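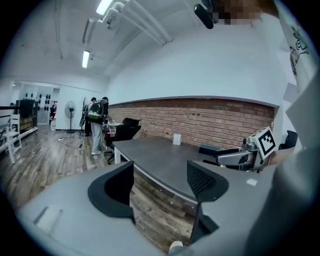
Chapter 2
How towns get their water

Print this page | E-mail this page
Reading time: 4 minutes

A town needs water every hour of the day, but it doesn't use the same amount every hour. Demand rises sharply between six and nine in the morning, falls through the middle of the day, rises again in the early evening and drops to very little at night. Rivers, springs and wells do not follow this pattern. The first task of any water supply is to match a source that changes slowly with a town whose needs change quickly.

This chapter follows water from its source to the tap. It looks at where water is collected, how it is stored, how it is moved and how it is kept under pressure in the pipes. Treatment is mentioned where it affects the layout of a system, but the chemistry is left to Chapter 3.

2.1 Sources

Most public supplies draw on either surface water or groundwater. Surface water comes from rivers, lakes and reservoirs. It is easy to reach and often plentiful, but its quality changes with the weather. After heavy rain a river may carry a great deal of silt, and the intake may have to be closed for a time. Groundwater is held in the spaces and cracks of rocks such as chalk and sandstone. It is usually clear, and its temperature changes little through the year, but it has to be pumped up from below and can be drawn down if too much is taken.

The two kinds of source are often used together. The town of Gindstead takes river water in winter, when flows are high, and rests its wells so that the level in the sandstone can recover. In summer the wells are brought back into use. A water engineer calls this conjunctive use. The term appears several times in later chapters and should be learnt now.

2.2 Storage

Storage is needed at two scales. Large reservoirs hold water from one season to the next. Small service reservoirs, usually covered and built on high ground near the town, hold enough for a day or so. The service reservoir fills overnight and empties during the morning peak. Pumps can then run at a steady rate, and smaller pumps can be used.

Primberg is a useful case because its system is small and simple. It serves 4,000 people from a single spring on the hill above the town. For many years the water ran straight into the mains, and on summer mornings the upper streets had almost none. A covered tank was later built below the spring. The flow from the spring did not change, but the night water, which had been running to waste over a weir, was now kept for the morning. The upper streets have had a regular supply ever since.

2.3 Pressure

Water in a pipe is pushed along by the weight of the water above it. The height of the water surface above a given point is called the head, and it is measured in metres. Each 10 metres of head gives a pressure of nearly one bar. A tap 30 metres below the surface of a service reservoir therefore has a little under three bar when no water is moving.

Once water flows, some of the head is lost through friction against the pipe walls. The loss depends on the length of the pipe, its bore, the roughness of the inside and above all on the speed of the water. In a given pipe, doubling the speed makes the loss nearly four times as great. A house at the far end of a long, narrow main may have good pressure at midnight and poor pressure at breakfast.

Hilly towns have the opposite difficulty as well. Stismont is built on a steep slope, and its lowest streets lie far below the reservoir. Without control, the pressure there would burst old joints and increase leakage. The town is divided into zones, one above another, with a pressure-reducing valve at the entrance to each lower zone.

2.4 Mains and service pipes

Trunk mains carry water in bulk and have few connections. A typical trunk main for a small town has a bore of 300 millimetres. Distribution mains branch from it and run beneath the streets — normally under the footway or close to the kerb, where they can be reached without closing the whole road. Service pipes lead from the distribution main to each building.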